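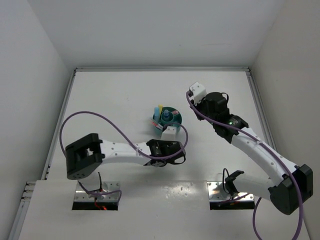
Mercedes Castaño is the all-time leading scorer in the Clollix League, and I'm still kind of buzzing about it as I type this. She came into Saturday's game against Dindarow needing three points to pass the old mark of 2,194, and she got all three at once, from the left corner, before a lot of people had even found a seat. I do my own scoring by hand, one color per team. Red was for Stesotach. By the end of the night there was so much red on my sheet that I could barely read it!

She finished with 22 points, which puts her at 2,214 for her career. Stesotach won, too, though that was in real doubt for most of the second half, and I'd like to talk about the game a little, seeing as every other conversation I've had since has been only about the one shot.

The shot first, though. Stesotach ran the same baseline out-of-bounds play they've been running since I started covering them, the one where the center pretends to be tying up her defender at the elbow and then turns around and flattens somebody. Castaño went from one corner to the other, caught it with her feet already set and let go. It hit the front rim and then the back rim and sat up there for what felt like a week before it dropped. She put one finger up, ran back on defense and got called for a reach-in on the very next possession, so there's your historic moment.

They did stop the game at the next whistle. The public address announcer at Ghoneim Fieldhouse read out the number, the Dindarow bench stood up and clapped (nice touch, I thought), and Castaño got the ball, hugged her coach and handed the ball to her mother in the front row. The whole thing took less time than a media timeout. The gym holds up to 600 and it was as full as I've ever seen it in November, with kids sitting on the floor along the baseline and the folding doors open so people in the lobby could lean in.

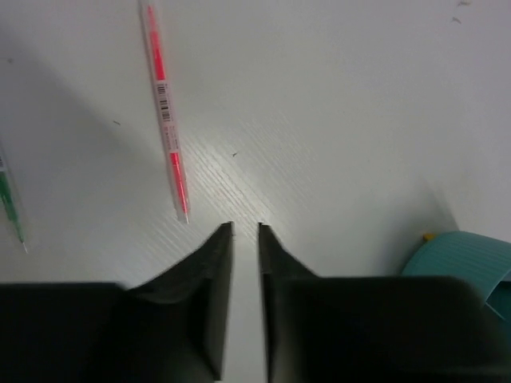

Now, Dindarow. If you haven't watched them this year, they're big and they're patient, and they don't care one bit whose night it is. They took the lead late in the first half by throwing it into the post over and over, and Stesotach kept sending a second defender a beat too slow. I counted on a halftime adjustment and there wasn't one. They came out and did the same thing and got burned the same way, and the lead got up to nine. That's a lot against a team that walks the ball up the floor.

What changed it was the bench. Stesotach went small for the whole fourth quarter, with Castaño basically guarding a forward who had four inches on her, and they pressed after every made basket. It was ugly. There were a couple of trips where I don't think either team really had control of the ball from one end to the other. But Dindarow got rushed for the first time all night, and the shots they'd been getting next to the rim turned into shots from the foul line.

Castaño tied it on a drive where she got hit on the arm and didn't get the call. Then she passed up a decent look to find a teammate all alone under the basket for the lead. For somebody with that many points next to her name, she's always been pretty happy to give the thing away.
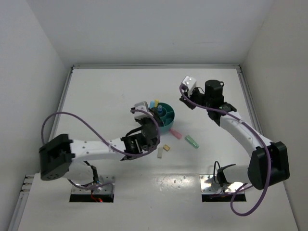

Dindarow had the last possession with a chance to tie. They wanted to get it inside again, couldn't, and settled for a long one from the top that was off to the right the whole way. Stesotach rebounded, somebody threw the ball straight up in the air, and I spilled coffee on my notes.

I caught Castaño in the hallway afterward with ice on both knees. I asked whether she'd been thinking about the record during the week and she laughed at me.

"My brother texted me the number every morning," she said. "I blocked him on Thursday. I'll unblock him tonight, probably."

She told me she'd been more nervous in the fourth quarter than she was at the start, and that the play for the corner three wasn't drawn up with the record in mind. Her coach told me the opposite, with a big grin, so believe whoever you like.

I asked her about the pass, too. She shrugged and said the other kid was open.

For the record book people: the entry will read November 2018, Ghoneim Fieldhouse, and the league says the full updated career list goes up on its site this week. The old list still had a couple of names spelled wrong the last time I looked, and I've emailed about it, so we'll see. The old record had stood long enough that I had to go ask the scorer's table who else was even close, and the answer is that no active player is.

Stesotach is off until next weekend, when they go on the road. Dindarow gets them again at home after the holidays, and after the way that one ended I'm already planning on making the drive. Get there early if you're going. Parking on that side of town is a mess on game nights, and the lot behind the school fills up first.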